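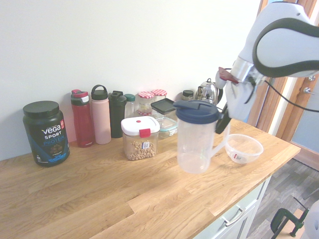 3.2 Surface materials in the staff areas

Staff rooms were assessed separately from patient areas at both sites, Staniforth and Clurnenon, as they had been left out of the original design brief and were fitted from a smaller budget. The project team had assumed that staff would want these rooms to match the artwork and color scheme used on the wards. The interviews did not support this. Most of the nurses and porters we spoke to asked for a room that looked like a kitchen at home, and several mentioned wood before they mentioned color. A light wooden countertop against a plain off-white wall, with a pale mint-gray cabinet under it, is close to what they described (Figure 2). The combination was given to both sites as a reference when the second round of proposals was drawn up.

Figure 2. Wooden countertop, off-white wall and pale mint-gray cabinet, with drinks bottles kept along the back of the counter.

The infection control leads raised the matter of wood early. Their position was that any surface in a clinical zone had to be seamless and able to withstand daily chlorine wiping, and the team accepted this without further discussion. Staff rooms fall outside the clinical zone at Clurnenon but not at Staniforth, where the only door opens directly onto the ward corridor. For this reason wood was allowed at the first site and a printed wall panel with a wood pattern was proposed for the second. Staff at Staniforth were shown a sample of the panel in November and were lukewarm about it. One healthcare assistant said it looked like a picture of a kitchen.

The artist's contribution was also handled differently. On the wards, Nugroho's drawings of local plants were enlarged and printed on protective wall sheets to a height of 1244 mm. In the staff rooms the same drawings were first offered at full size, then reduced to small framed prints after comments that the large versions felt like "more ward." The prints were hung at Clurnenon only — the wall space at Staniforth is taken up by lockers.

Questionnaires were sent to 600 employees across the two sites. The form had 15 items, of which 12 dealt with patient areas and the remaining three with staff rooms. We recognize that three items is a thin basis for comparison, and the findings here lean mainly on the interviews carried out by Zeng and Samarakoon. Night staff were harder to reach than day staff, and their views on lighting in particular are likely to be underrepresented.

Lighting levels and the choice of blinds are dealt with in Section 3.3.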